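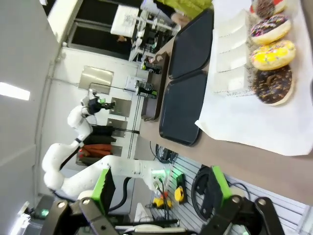 Section 6: Running the serving demonstration for visitors

6.1 Scope

This section covers setting up and running the two-arm serving demonstration on the Menano bench during open days and booked visits. It assumes that both arms have been commissioned as set out in Section 3 and that the operator holds a current Rilow authorization. Routine calibration is covered in Section 5.

6.2 Before visitors arrive

1. Turn on the bench supply and wait for both arm controllers to report Ready.

2. Check that the pads on all gripper fingers are clean and seated flat. Replace any pad that has lifted at a corner.

3. Run the Benkirane self-test on each arm. The test takes 40 seconds per arm. Keep hands off the table while it runs.

4. Lay a fresh sheet of white paper on the food side of the table. Creases at the edge are acceptable. Creases under the food will shift the pick height.

5. Place the donuts on the paper in a single row, with a clear gap on the side the tongs will enter.

6. Set the two black trays on the bare tabletop beside the paper. The trays may touch each other but must not overlap the paper.

7. Set the drinks stand along the far edge, within reach of the second arm.

8. Load the program named PESTUM-SERVE and set the speed limit to 30 per cent.

CAUTION: Do not raise the speed limit while visitors are in the room. The limit resets to its default whenever the controller is restarted, so check it again after any power interruption.

6.3 Restocking and manual serving

Food may be handled by hand between cycles. The arms must be in Hold before anyone reaches over the table.

1. Press Hold on the operator panel. Wait for the steady tone.

2. Confirm that both arms have stopped.

3. Reach in with the tongs from the far side of the trays. Do not reach across the second arm.

4. Grip each donut by its sides where possible. Frosting left on the paper should be wiped up before the next cycle.

5. Place one donut and one napkin on each tray, side by side.

6. Withdraw the tongs, step back behind the floor line and press Resume.
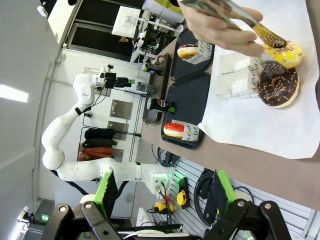

Figure 6-2. Handling donuts with tongs, trays set with napkins.

NOTE: Metal tongs can show up as an obstacle in the wrist camera view. If the controller reports Path Blocked after Resume, clear the message and press Resume again.

6.4 Visitor group size

Admit no more than 16 visitors at a time. Keep the group behind the floor line and leave the operator a clear route to the stop button. Bags and strollers stay outside the line.

6.5 Closing down

1. Send both arms to Park.

2. Remove all food, paper and napkins. Leftover food is not to be kept for the next session.

3. Wipe the trays and gripper pads with a damp cloth. Do not spray cleaner directly on the grippers.

4. Record the number of cycles and any faults in the bench log.

5. Turn off the bench supply.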